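An Afternoon Among the Wrapping Paper

Zavuritz has one railroad platform, one very good bakery and, on the far side of the tracks, a paper works called Longo that opens its doors to the public every March. I went because my sister had a spare ticket and a cold. I will admit to thinking of wrapping paper, up to that point, as the thing between me and the present.

The ticket said two o'clock. At two o'clock there were eleven of us in a corridor that smelled of glue and warm dust, putting on blue shoe covers. Mine went on inside out. Our guide, Renzo Sanna, waited for everyone with the patience of a man who has seen a lot of people put on shoe covers.

The Cutting Hall

The tissue and gift wrap arrive from the mill on rolls the height of a fourth grader, and the first thing that happens to them is that they stop being rolls. The cutter is older than Renzo and, he says, has had fewer days off. It makes 1,405 sheets in a run before the blade is changed, and then there is a pause in which everyone takes off their ear protection and says whatever they had been saving up.

We were each given an offcut to keep. Mine was a shade of green that would suit a dentist's waiting room. I was delighted with it anyway and carried it flat against my chest for the rest of the afternoon, until I sat on it.

The Color Library

Up a flight of iron stairs is a narrow room with drawers to the ceiling, and in the drawers are the colors. There are 742 of them. Hawi Asfaw looks after the library and has views on several. She is fair to beige. She is not fair to a certain orange from before her time, which lives in the bottom drawer by the radiator and which she showed us with two fingers.

The purples get a cabinet to themselves. I had assumed there was purple, and then light purple. Hawi laid out a row of samples and asked us to put them in order from warm to cool, and a retired couple from Wundard stopped speaking to each other over the fourth and fifth. The trouble is that a pale sheet won't hold still as a color. Tilt it and it goes pink, tilt it back and it is nearly gray, and by then somebody else has switched on the lamp.

The Folding Tables

After coffee (included) and cake (three euros, and worth it) we went down to the finishing room, where sheets are handled one at a time. I expected this to be the dull part. It is the part I have been boring people with ever since.

A big sheet of paper is a badly behaved object. Held at the bottom it wants to flop, and held too hard it takes a crease that no amount of stroking will get out. I know this because I did a lot of stroking. The trick, as far as I could learn it, is to let the sheet curve a little on its way up – a curved sheet will stand where a flat one folds over and sulks. Renzo did it without looking. I produced something resembling a collapsed tent, and the woman next to me kindly said hers was worse. It wasn't.

The pale lavender is this spring's color, and it is a lovely thing, matte and smooth, with just enough pink in the middle to make you doubt yourself. It also shows every pinch. Wherever the paper buckles you get a bright, bluish shine along the fold, and next to it a patch of shadow, and there goes your flat sheet.
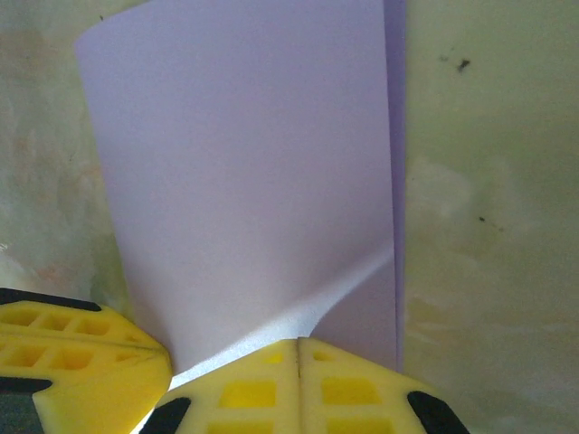
The Shop, Naturally

The exit is through the shop. The shop has 70 kinds of ribbon and one cash register. I bought six sheets of the lavender, two of a sensible navy and a roll of tape I already own, and then had to get all of it home on a train with a bicycle group.

Five sheets arrived fit for use. The sixth has a diagonal crease from one corner to somewhere near the middle, which I am told can be hidden on the underside of the box, provided the box is large and the recipient incurious.

Tours run through the end of the month, afternoons only. Wear flat shoes, and leave your good coat in the lockers by the door – the dust is fine, white and very loyal.

Recent posts
Zustgate by Bus, Against Advice
The Button Museum Has a Second Floor
Soup of the Day in Four Station Cafés
A Rope Fair, and What I Bought There

This site uses cookies to remember your preferences. By continuing to browse you agree to their use. Accept / Manage settings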